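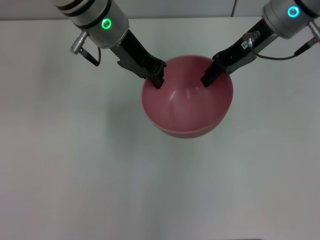 Fig. 1. Taça de plástico cor-de-rosa sobre tampo branco.

Relatório de projeto: quanto pão se deita fora numa residência de estudantes?

Versão revista, entregue a 11 de novembro

Vou começar pela parte embaraçosa: a ideia deste projeto nasceu de um saco de pão duro que ficou em cima do frigorífico da minha cozinha durante o verão inteiro. Em agosto voltei para ir buscar uns livros e lá estava ele, duro como pedra e com um ar quase decorativo. Quando a cadeira de Alimentação e Sociedade pediu um trabalho de campo, eu já tinha tema (e um bocadinho de culpa).

A pergunta era simples: quanto pão vai parar ao lixo na Residência Ivcombe, onde vivo, e porquê? Queria pesar, perguntar e depois experimentar receitas de aproveitamento, para ver se alguém pegava nelas a sério.

Como fiz

A residência tem cinco cozinhas partilhadas. Em cada uma deixei um balde com tampa e um papel a dizer "só pão, por favor". O papel foi respeitado quase sempre, embora na cozinha do rés do chão tenham aparecido cascas de tangerina e, uma vez, uma meia (lavada, quero acreditar!). Tudo o que não era pão saía antes da pesagem.

Pesei o conteúdo dos baldes ao fim da tarde, durante 13 dias seguidos, sempre com a mesma balança de cozinha, uma Danel que a minha tia me emprestou e que pesa ao grama. Descontava a tara, apontava no caderno e passava para a folha de cálculo à noite. Houve uma noite em que não passei e no dia seguinte não percebia a minha própria letra, por isso o valor da cozinha do segundo andar nesse dia ficou em branco. Preferi deixar assim a inventar um número.

Também deixei um questionário curto nas caixas do correio. Recebi 129 respostas, bem mais do que esperava para uma altura do semestre em que toda a gente anda a fugir de papelada.

O que encontrei

No total foram para os baldes 3355 gramas de pão. Dito assim parece pouco, e a minha primeira reação foi de desilusão, porque estava à espera de um número dramático para pôr no cartaz. Depois lembrei-me de que o pão seco pesa muito menos do que parece. Um balde cheio de carcaças duras faz um volume enorme e a balança quase não mexe. Se repetisse o trabalho, media também o volume.

O pão de forma fatiado ganhou de longe. Vem em embalagens grandes, uma pessoa sozinha não o acaba a tempo, e as pontas quase ninguém as come. A seguir vieram as carcaças da padaria Wunderlich, que fica do outro lado da rua e faz desconto no saco grande ao fim do dia. Eu própria caio nessa todas as semanas! Compro pela pechincha e na manhã seguinte já estou a olhar para elas de lado.

Nas respostas ao questionário, o motivo mais repetido foi o esquecimento. Muita gente escreveu que não sabia que o pão se podia congelar já fatiado, o que me surpreendeu, porque em minha casa sempre se fez isso. Também houve quem se queixasse de que o congelador está sempre cheio, e aí tenho de dar razão: o nosso parece um jogo de encaixar peças.

As receitas

Experimentei três: açorda, pudim de pão e pão ralado temperado. A açorda saiu-me bem à segunda tentativa (na primeira exagerei na água e ficou uma sopa triste). O pudim foi o favorito da cozinha e pediram-me a receita. Para quem quiser: pão demolhado em leite morno, ovos, açúcar, raspa de limão e caramelo na forma, tudo ao forno em banho-maria até o palito sair limpo. O pão ralado dá pouco trabalho, mas convém secar bem as fatias no forno antes de triturar. Guardei o meu num frasco com alho em pó e orégãos e ainda tenho metade.

Problemas e limites

O maior problema é que as pessoas sabiam que eu estava a pesar. Uma vizinha confessou que comeu torradas ao jantar para não ter de pôr o pão no balde, o que é ótimo para o planeta e péssimo para os meus dados. Também não sei quanto pão se comprou, só o que se deitou fora, e por isso não consigo calcular uma percentagem.

Próximos passos

Propus à Stollance, a empresa que gere a residência, uma prateleira de partilha em cada cozinha, com uma etiqueta para a data. Ainda estou à espera de resposta. Entretanto, colei na porta do nosso congelador uma folha com instruções para congelar pão às fatias, e a balança já voltou para casa da minha tia.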